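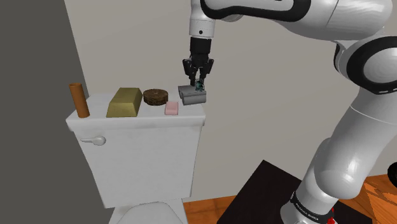

Graue Rolle auf weißem Spülkasten, gerendert.

Ihr Lieben, heute mal keine Urlaubsfotos von mir, ich habe nämlich den halben Abend in alten Bäderplakaten geblättert und muss euch einfach davon erzählen! 1/5

Angefangen hat es mit einem Seebad namens Kulcombe. Auf dem Plakat eine Dame mit gelbem Schirm, dahinter ein Meer, so türkis, wie es dort oben bestimmt an keinem Tag im Jahr ist (ich war im September da, mit zwei Pullovern). 2/5

Gezeichnet hat es Hamish Cairns, der für die Dampferlinie nach Sinbridge fast 200 Entwürfe gemacht haben soll. Gedruckt wurden 53, und ich kenne bisher leider nur 26 davon. 3/5

Mein Liebling ist aber das Nachtmotiv von Jikside: schwarzer Hügel, ein einziges erleuchtetes Fenster und ganz klein unten der Zug. Morven Urquhart schreibt in ihrem Büchlein, die Bahn habe es erst abgelehnt, zu düster für Sommergäste. Ach, ich hätte sofort eine Fahrkarte gekauft! 4/5

Falls jemand von euch noch eins auf dem Dachboden hat, auch gern eingerissen oder mit Wasserrand, schreibt mir bitte. Morgen suche ich die Winterplakate heraus. 5/5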